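Food Handling and Storage, Unit 2
Handout: Keeping fruit at room temperature
Lemville Adult Learning Centre, 2 Mar 2018

Replaces the February sheet. Bring it to the practical.

Bananas and citrus are often put in one bowl. They keep better apart. A ripening banana gives off ethylene gas, which speeds up ripening in other fruit and in the rest of the bunch. Oranges do not ripen further once picked, but they dry out and can go mouldy where the skin is bruised.

Bananas: room temperature, out of the sun. The skin blackens in the fridge, though the flesh is usually still fine to eat.

Oranges: a week on the side, longer in the fridge. Check the underside for soft spots.

Cut fruit: lidded box, straight into the fridge. Label it with the day it was cut.

Wipe the table before setting fruit out and leave space between pieces. Write up your checks on the Pestent record sheet.

Reading: Iordache course book, p. 46 (storage) and p. 134 (bruising and mould).

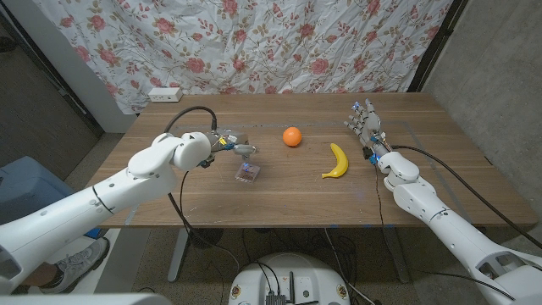 Fig. 1. Orange and banana set apart on a wooden table, with a small clear plastic box.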